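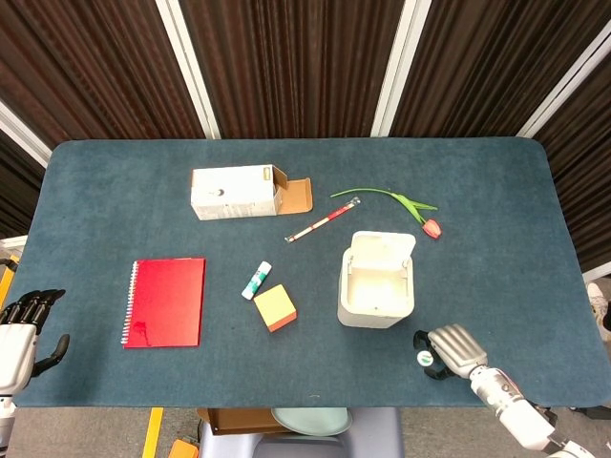

Page last changed: May, by M. Sampaio

A table with a cloth on it: talking with Beatriz Leitão about small desk things

Beatriz Leitão runs the desk workshop in Tirnmont, in two rooms over a shop that sells bicycle parts. People come to her with the drawer they can not close any more, and they go home with less in it. I visited her before lunch, and we talked for 90 minutes, most of the time standing.

I asked her first why she always works on a soft mat. "Because of the noise," she said. "When you put out a whole drawer on bare wood, it makes a terrible sound, and people become nervous. On carpet it is quiet. And a pen does not run away from you." Her mat is a dark blue-gray one with round corners. She bought it when she still lived in Nunermont, where she worked eleven years in the office of a printing house.

It was there she started to think about stationery. "We had a supply room and I had the key. Once I made the full list, 2583 pieces, and I am sure half of it was never used by any person. Pens, mostly. Everybody takes a new pen and keeps the old one also."

Her method, which she calls Cui after the cat of her grandmother, is simple to explain. You put only a few things on the mat at one time, with space between them, and you say for each one where it will live. A red spiral notebook, a glue stick, a pad of yellow sticky notes, a red-and-white pen. She does not allow piles. "A pile is already a decision," she told me. "I want that we look before we decide."

I said that a glue stick seems to me an easy case. She did not agree at all. "The glue stick is difficult! It has a cap, it gets dry, it is too thick for the pen tray and too short for the cup. In most houses it lies in the kitchen with the candles." Her advice is to let it lie flat together with the sticky notes, near to the place where you open your letters.

Then we came to boxes. Beatriz has strong feelings about the white cardboard box, the kind with plain brown inside. She likes to lay it on its side with the flap open, so it becomes a small garage. "People keep a nice box closed on a shelf, and it is empty for years. Put it on the side, and you can push the notebook in and pull it out with one hand." Before you do this, you should measure the notebook. Hers is 188 millimeters wide, and she learned it after she had cut two boxes wrong.

What about the bin? A small white plastic one with a hinged lid is always on the mat when she teaches, and the lid is up from the beginning. "If it is closed, you must make two movements to throw away, and you will find a reason to keep the thing. With the lid open it is one movement." She empties it before each person comes. She finds it not polite to show somebody the trash of another visitor.

I had to ask about the tulip. It is artificial, pink-red, with a long green stem, and it has no work to do on a desk. "Yes, this is my favorite question," Beatriz said, and she laughed — she laughs easily. "Everyone has one thing like this. A shell, a little frog, a flower from plastic. I put the tulip there so they see it is permitted. It must also have a place, but it does not need a use."

She estimates that roughly 200 people have done the workshop since she moved to Tirnmont. Some come back after a year, and she does not count this as a failure. One man returned only to show her a photo of his drawer.

At the end I asked what is in her own drawer at home. She thought for a while. "Batteries," she said. "I don't know which are full. And the manual for a radio, an Arkano, which I gave to my brother. I should send it to him."

Mirela Sampaio

The workshop takes two people at a time, in the morning only. Please bring one drawer, with everything that is in it, and do not tidy it before.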